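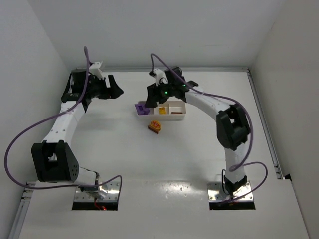
4. Operating Rules for the Shared Workspace

4.1 Scope

The rules in this section apply to all two-arm cells at the Gurudville and Tuhumury sites. They cover the period from the moment an operator takes over a cell until the session log is closed. Mechanical assembly, motor setup and network configuration are treated in Section 3 and are not repeated. The rules were first written for the Gridcombe sorting study and were later extended to tasks in which both arms may enter the same part of the work surface.

We use "must" for a rule whose violation ends the session and "should" for a rule that an operator may set aside with a note in the log. The first draft used "must" throughout. Operators then treated minor and major rules alike, and the log gave little help in telling which violations had affected the data.

4.2 Cell layout

Figure 4 shows a cell with both arms raised and neither gripper touching the small orange and brown object in front of the tray. The two base plates are bolted at the lower left and lower right of the work surface, and the surface is enclosed by three plain walls. Apart from the tray and the task objects, the area in front of the arms must be kept bare. Tools, spare screws and cable ties are to be removed before power is applied, including any that lie outside the expected path of the arms.

Base plate bolts must be checked by hand at the start of each day and again after any contact between the two arms. A plate that has shifted is not to be pushed back and tightened in place. The operator loosens all bolts, seats the plate against its reference marks, tightens in a cross pattern and repeats the position check in Section 3.4.

The surface should be wiped with a dry cloth between sessions. Glossy surfaces show bright reflections under overhead light, and these move when a lamp is changed or a door is opened. Lighting must therefore stay fixed within a session. If it changes, the current episode is discarded and a new session is opened under a new number.

4.3 Cable routing

Cables caused more stoppages than any other part of the cell. Of 109 stoppages entered in the Gridcombe log, 71 were assigned to a cable that had caught, pulled tight or crossed into the path of a gripper. The following rules were added as a result.

Each cable that runs from a gripper must have enough slack for the full range of the wrist and elbow. Slack is tested with the motors off, by moving the arm by hand to each joint limit in turn. A cable that straightens completely at any limit is too short for that route.

A loop above the wrist is allowed. A loop must not hang below the lowest point of the gripper fingers in any task pose. Where a cable turns around the elbow, it should pass on the outer side, facing away from the other arm. Cables should not lie across the opening of an elbow bracket, where they can be pinched as the joint closes.

Thin wires near the base are inspected separately. They are easily overlooked when a larger cable runs beside them, and the slack test does not load them in the same way.

4.4 Start and rest poses

An episode must begin with both grippers empty, above the surface and clear of each other. We set the smallest allowed distance between the two gripper assemblies at 13 cm in the start pose. No such limit applies during the task itself, but the controller slows both arms when the distance falls below 10 cm.

The arms need not start in mirrored poses. Early trials at Tuhumury required this, and the requirement was dropped after operators reported that it placed one arm directly over the object area in several tasks. An arm may start above the tray if its fingers do not touch the tray rim or anything inside it.

Before power is removed, each arm must be supported or brought to its rest pose. An arm left raised will sag when the motors are released, and the fingers may strike the tray.

4.5 Trays and objects

The tray must be placed within the reach of both arms and squared to the work surface by eye. It should not be fixed with tape. A fixed tray gives more even data, but it also hides contact errors that would otherwise show up as tray movement - and these errors are among the most useful to record.

Objects are allowed to project past a tray rim if the task sheet says so. If it does not, the operator moves the object fully inside its compartment before the episode begins. Once recording is under way, nothing in the cell may be touched by hand. An object that comes to rest out of reach is left there and the episode is marked as incomplete.

4.6 Status lights and log entries

Operators must note any status light that differs from the pattern given on the cell card. The color alone is not enough; the entry has to name the arm and the housing on which the light sits. We found that entries such as "light on, left" could not be used later, as some operators wrote from their own seat and others from the recorded view. All entries now use the recorded view.

Log entries are made before the next episode starts. The Zumer log tool blocks a new recording until the outcome field has been filled in. It does not block on the notes field, and short sessions still tend to have few notes.

4.7 Limits

These rules were written for light arms moving small objects at low speed. They do not replace a risk assessment and should not be applied to cells in which a person works within reach of a powered arm. The slack test in Section 4.3 depends on the care of the person doing it, and we have not measured how well two operators agree. Enda Kavanagh proposed a weighted test for this purpose, which had not been tried at both sites when the rules were fixed in June.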